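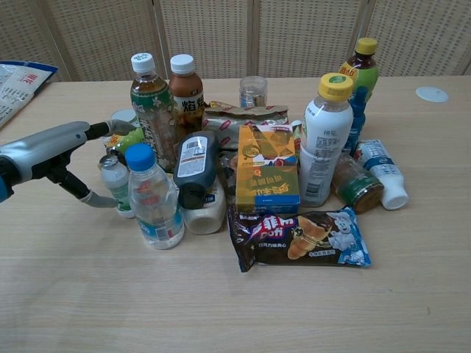
The gripper open beside a crowded table of drinks and snacks.

How I Write House Rules for a Tabletop Picking Arm

I've been the unofficial rules person for our arm bench for a while now, and people keep asking me for "the sheet." So I'm putting it up. It's for small arms working on a table with everyday stuff on it – bottles, boxes, packets, jars. If you run anything big and fast, go talk to a real safety engineer. Your own risk assessment and the arm maker's manual come before anything I say.

Start with the table, before you touch the software

My first draft had two pages about software settings and one line about the table. Heidrun Egger read it, crossed out most of page one and wrote "where do I put my hands?" in the margin. Fair enough!

So rule one is a keep-clear strip along the front edge. Pick a depth and mark it with tape if your table can take it. Objects stay behind the strip, and so do hands unless the arm is stopped. Paper is allowed at the corners only if the arm never goes there. I lost an afternoon once to a sheet of paper that slid under a box and came along for the ride.

Write down what's in the pile

Clutter is fine. Clutter is the point, if you want the arm to cope with a real kitchen or store shelf. But you want to know what you put out. I keep a plain list with four columns:

Item
Full, part full or empty
Glass: yes or no
Allowed to lie down: yes or no

That last one matters more than I expected. A bottle standing on its base and the same bottle on its side are two different jobs for a gripper, and a round jar on its side can roll. I want whoever set the table to have meant it.

Our limit is 600 grams for any single item. We got there by weighing things and being cautious, so please don't copy it. Look up the payload of your own arm, subtract the gripper, and leave yourself plenty of room.

Glass

We argued about this one for most of June. Pentti Lindqvist wanted no glass at all. I wanted glass, seeing how many foods come in it. We ended up with this:

Glass goes toward the middle of the table, never along an edge.
No glass in the first 10 picks after any change to the gripper or its settings.
Eye protection on for everyone at the bench when glass is out.
If something chips, it goes in the bin, even if it's a tiny chip and you really liked that jar.

Approach and squeeze

Start with the fingers wide open and come in slowly. I set the slow zone to begin a hand's width from the nearest object, and inside it the arm crawls. It's boring to watch and I don't care.

Set the squeeze force by the softest thing in the group and work up from there. Foil bags and wrapped pastries will tell you very quickly if you went too high (crumbs, so many crumbs). Cardboard boxes are sneakier, as they dent a little each time and by the end of the week the gripper is closing on a different shape from the one you started with. Swap them out.

When two items touch, treat moving one as moving both. Fadwa Ragab added that line after working through our Poltton cell notes, and I've stolen it for everything since.

Who holds the stop button

One person. Say the name out loud before the run. That person doesn't log, doesn't chat, doesn't answer the phone. If they need to step away, the arm stops first and then they step away. Reaching in to nudge a bottle while the arm is live is the thing I'm strictest about, and yes, I've been told off for it myself.

Logging

Keep it short or it won't get done. We write down the setup, who had the stop button, the number of picks, and anything that fell, spilled or got squashed. Our log has 3,933 picks in it so far, and the useful part is nearly all in the "squashed" column.

I go back over the sheet every 1,000 picks, or sooner if there's been a scare. At the last go-round we added a line about wiping down the fingers between sticky items, and dropped one about labels facing forward, which had been in there for so long that I couldn't remember the reason for it.

If your bench does glass differently, leave a comment. Pentti reads them too.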